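Sanna Household Service: Kitchen Notes
Storing Fruit and Peppers After Shopping

Produce should be sorted on the day it is purchased. Clear the counter, wipe it, and set out one basket and several clean bags before unpacking.

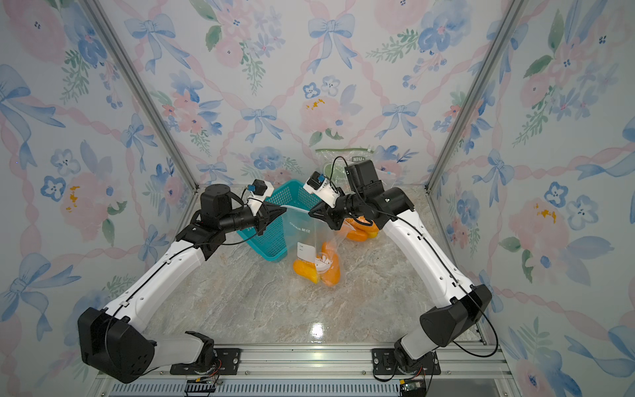 Peppers keep best unwashed in the vegetable drawer of the refrigerator. Those bought loose may be placed in a clear bag with a label on the front, as with the two orange bell peppers shown, and the date of purchase written on it. Do not seal the bag tightly. Use cut peppers first.

Readers of the Nurnent edition have asked about ripening. Mangoes and bananas should remain at room temperature until they yield to light pressure. Place them in a basket with open sides, out of direct sun, and turn them daily.

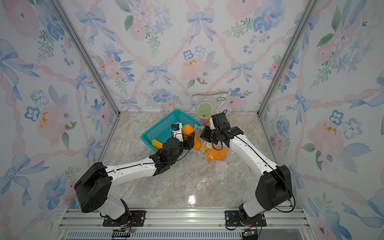 Once ripe, mangoes may be moved to the refrigerator. Baskets should be washed in warm water with mild soap and left to drain for 15 minutes before they are filled again. Zip-top bags may be reused if they are clean and the strip still closes.

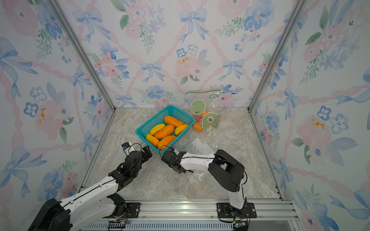 Orange and yellow fruit in an open basket, with round fruit kept in a zip-top bag.

Last revised 3 December 2005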